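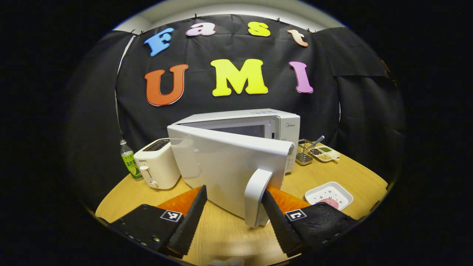
The state appeals court ruled for Lorne Friesen on Tier B of his lawsuit last month, and I've been wanting to write about it ever since, so thank you for bearing with me while I read the whole opinion (22 pages, two evenings, a lot of coffee). If you missed the first round, Lorne worked nights at the Haltomow packing plant and was let go after he complained in writing that women on his line were being paid less than the men for the same work. He wasn't complaining about his own check. He was complaining about theirs. The company's lawyers argued that the law only protects people who speak up for themselves, and that whatever Lorne said during his meal break was just grumbling. I've done plenty of grumbling over a microwave myself, and I can tell you some of the most serious talk in any workplace happens while somebody's soup is heating up. The judges seemed to agree!

The opinion says a worker who reports unequal pay is covered even if the worker isn't the one being shorted, and it says a conversation in a break room can count as part of the report if a written complaint follows. Lorne turned in his letter 6 days after that conversation. He was out of a job before the next schedule went up.

I talked to him by phone on Saturday's errands run (his, not mine, I could hear the shopping cart). He sounded tired and pretty happy. "I kept thinking somebody older or smarter would write the letter," he told me. "Then I figured I was 51 and I had a pen."

His attorney, Ruairí Kavanagh, was more careful. The ruling doesn't hand Lorne any money. It sends the case back to the trial court in Quezada, where a jury will get to hear it this time, and Kavanagh wouldn't guess at a date. He did say that up to 100 current and former Haltomow workers could have pay claims of their own, though they'd have to file separately, and the deadline for some of them is getting close.

Haltomow sent me a two-line statement saying it disagrees with the decision and pays everyone fairly. I asked if it plans to take the case to the state supreme court and haven't heard back.

One judge dissented, and I think her part is worth reading too. She worries that the majority has made it hard for a small employer to know when a complaint has been made. I don't see it that way – a signed letter seems clear enough to me – but she lays it out well and she's no friend of retaliation.

The women from the line are still deciding what to do. A few of them are meeting with a legal aid group at the Plomirau library branch later this month, and the session is open to anyone who has worked at the plant. Bring old pay stubs if you kept them. I'll be there with a notebook, and I'll post the trial date when the court sets one.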